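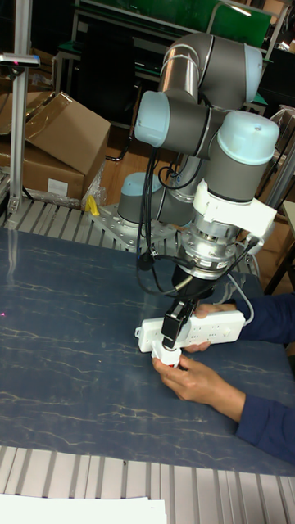
Looking After a Workbench Top

Most bench tops wear out from neglect before they wear out from use. Glue gets left to harden, a wet can sits overnight, and a few years later the surface is too rough to slide a board across. The jobs below take very little time if they are done regularly.

Daily

Brush the top down at the end of the day, before you put the tools away. A soft counter brush is better than a shop rag, which drags grit across the finish. If you use compressed air, you will only move the dust to the shelves.

Wipe up yellow glue while it is wet. Once it has skinned over, leave it alone until it turns rubbery, then lift it with a plastic scraper. Fully hardened drips come off with a sharp cabinet scraper held low. Don't chip at them with a chisel.

Keep cans off the bare surface. An old baking sheet makes a good tray for finishes, oil and solvent, and it can be thrown out when it gets bad enough.

Stains and marks

Pencil: a white eraser, then a damp cloth.

Marker: denatured alcohol on a cotton rag. Try a corner first, as alcohol will soften shellac and some paints.

Grease: mineral spirits, wiped on and wiped off. Repeat with a clean rag until the rag stays clean. Spread used rags flat outdoors to dry before you throw them out. Rags with linseed or other drying oils on them can catch fire by themselves when they are balled up, so those should go outside right away or into a metal can of water with a lid.

Rust rings on wood: oxalic acid, sold as wood bleach. Wear gloves and eye protection, follow the directions on the package, and rinse well. Bare wood will be lighter where you used it, so treat the whole board if the look matters to you.

Dents: lay a damp cloth over the dent and press it with a hot iron for a few seconds at a time. This only works on solid wood with no film finish. It will not fix torn fibers.

Refinishing a wood top

Once a year is enough for most home shops. I do mine in November, before the heat goes on and the shop gets dry.

Clear everything off and take out the bench dogs. Check the top with a straightedge along the length, across the width and on both diagonals. Mark the high spots with pencil. Plane those down first if they are bad, then sand with 120 grit and finish at 180. There is no reason to go finer. A top that is too smooth lets the work slide around.

Vacuum, wipe with mineral spirits and let it dry. Put on a thin coat of boiled linseed oil or a wiping oil, wait 15 minutes and rub off all the excess. Give it a second coat the next day. Do the underside too if you can reach it, so both faces take up moisture at about the same rate.

My own top is 84 inches long and uses very little oil, less than a small jar for both coats. Stellan Moen, who taught me to do this, put paste wax over the oil. I stopped using wax because it got onto the work and caused trouble with finishes later.

Painted and metal tops

Painted tops need dish soap and warm water and not much else. Touch up chips when you see them, especially on steel, where rust will creep under the paint. Sand the edge of the chip so the new paint doesn't leave a ridge.

Bare steel should be wiped with a light machine oil and then wiped again with a dry cloth. For surface rust, use a gray abrasive pad with a few drops of oil, working in one direction.

Slots and holes collect chips. Run a narrow vacuum nozzle along them, then a stiff nylon brush, then the vacuum again. A bent piece of coat hanger will get out whatever has packed into the corners.

Bolts and legs

Wood shrinks and bolts loosen. Go around the frame with a wrench twice a year. Snug is enough. If you crush the wood under the washers, the bolts will never hold properly, and you'll have to fit bigger washers.

Most leg joints want to be square, so put a 90-degree square in the corners if the bench has started to rack. A diagonal brace or a panel screwed across the back will stop it. If the bench rocks, check the floor first. Shim the short leg with a piece of hardwood or hard plastic. Folded cardboard packs down in a week.

Vises

Clean the screw with a brass brush and mineral spirits. Use dry lubricant if you work in wood and grease if you work in metal. Jaw liners can be made from scrap softwood, held on with two countersunk screws well below the surface. Replace them when they get dished.

Leave the jaws slightly open when the vise isn't in use, especially in a damp basement.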